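From: Willy De Bruijn
To: Kerstead workshop list
Subject: Re: Arm project, first kitchen task

Roel Verbruggen wrote:
> Nice progress! Did you ever fix the sag at the elbow? Mine drops
> every time it reaches out past the pot. And are you still going
> for the lid, or the food first?

Hi Roel, hi all,

Yes! The elbow is so much better now. I swapped the printed bracket for a bit of aluminum angle from Van Beek and moved the 500 g counterweight back a notch, and it holds its pose all evening. I really should have done that in May.

Food first, then the lid. I've got the green cooker on the left and the plate right next to it, with the yellow piece on top. 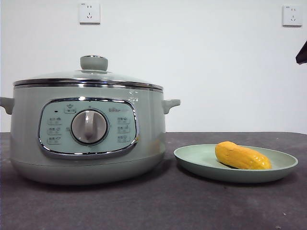 My pick routine is still very simple: move over, come straight down, close until the motor current rises, lift. Last night I ran it 30 times and lost the grip on 6 of them, nearly all when the fingers closed on the thin end. So next I want to turn the wrist to match the long side first. The Gravari driver board is a joy for this, you can read the current as fast as you like!

The lid knob scares me a bit more, all that glass. Has anyone tried soft rubber pads on the fingers? I have some silicone sheet left over if you want to swap ideas (or sheet).

Code is in the Kerstead folder, please break it.

Willy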